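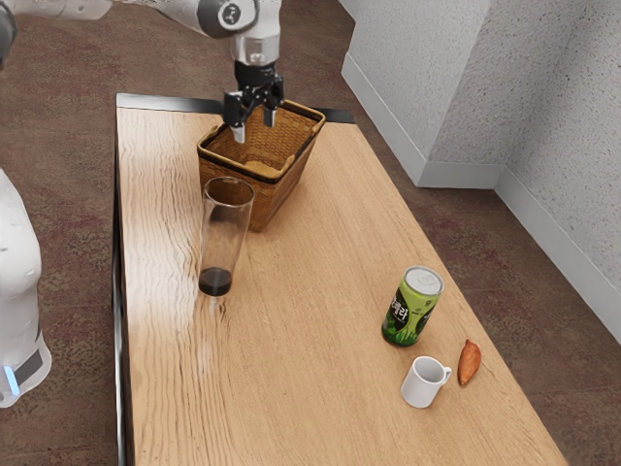 May, late evening, Wukcombe shop

Sim first, hardware after. That was the deal Shakuntala and I made once the real arm had put its second dent in the workbench, and for once we are sticking to it.

Goal for the week: grasp the basket by the rim, lift, set it down again, leave the glass where it was. The glass is in there because Fiachra thinks a task with nothing to knock over is a screensaver. I put it close in front of the basket to make him happy and have been regretting it since lunch.

Run 143, after the changes:
- open fingers over the near rim, then down. Going for the far rim kept folding the elbow into a pose I would not want to explain to a physio
- approach speed cut by half
- collision margin on the glass up to 3 cm. At 2 the planner treated it as a suggestion

Wicker is a pain. The collision mesh is a plain tapered box and the weave is only paint, so the fingers close on a perfectly smooth wall that happens to look like a picnic. Friction is a number I made up. Dymphna has offered to drag a real basket across the bench with a luggage scale and get me a better one. Yes please.

Liquid in the glass is one solid lump with a mass. It does not slosh. If anyone asks at Nestgate, we are "deferring fluids."

Can, mug and sweet potato stay parked on the right until the basket works. Áine wants the sweet potato next. Áine can write the grasp for it.

Also lost an hour to the table finish. Too glossy, and the depth estimate gets ideas about the reflections. Left it glossy, as the real one has 5 coats of varnish on it and I am not sanding anything.

To do:
- lift height, currently a guess
- log finger force at contact, not just at close
- ask Bláthnaid where the spare flange bolts went
- save the config BEFORE changing the seed. Yes, again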